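Bench inspection checklist: arm cell with sink, soft-item handling
Site: Collado
Form 488, revised June 5, 2020
Inspector: Severino Esteban

Complete before the arm is powered. Mark each line OK, NOT OK or N/A. A comment is required for every NOT OK.

1. Emergency stop reachable from the operator position without leaning across the sink. OK.

2. Speed limit set for shared work, up to 200 mm per second at the tool. OK. Comment: the limit was found in the saved profile but did not appear on the start screen. Operators should read it back from the profile until Dumon updates the display.

3. Faucet closed and handle tagged. OK.

4. Tray seated. NOT OK. Comment: a corner of the tray extends past the counter at the sink side. The Brukard procedure allows overhang only with a clamp or stop on the opposite rim. Fit one or move the tray back.

5. Cable slack checked through full wrist rotation. OK. Comment: check again after any change to the home pose - the loop beside the gripper is the part most likely to catch on the rim.

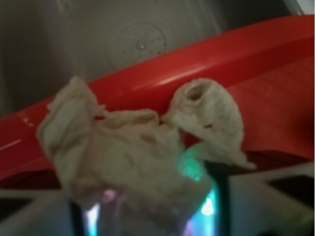

6. Grip force for cloth set to the low value. OK. Comment: the low value is 3 on the controller scale. Do not raise it to correct a missed pick. Change the approach height first.

7. Release point inside the tray. OK. Comment: a cloth let go over the rim can slide into the basin and cover the drain. Treat any release outside the tray as a stop condition and log it.

8. Fingers and pads inspected for cuts, grit and residue. OK.

9. Items in the tray limited to those on the job sheet. NOT OK. Comment: job sheet 433 lists the cloth only. Either remove the other items or issue a new sheet. Mixed soft and rigid items need their own grip settings, and the sheet has no place to record them.

10. No reaching into the tray while the arm is enabled. OK. Comment: the rule also applies during a pause. A paused arm is still enabled.

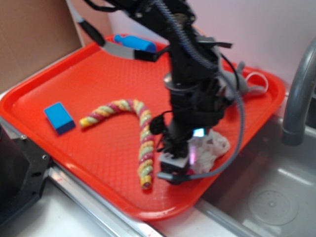 Pisness asks whether item 10 should apply at reduced speed too, given that the April revision allowed hand adjustment of the tray in that mode. It would also like the wording settled before the form goes to the second bench.

Reply, S. Esteban: item 10 applies at all speeds. The April allowance was withdrawn with this revision. Disable the arm, adjust the tray, then repeat items 4 and 5.

Status: open on items 4 and 9. Cell not released for unattended running.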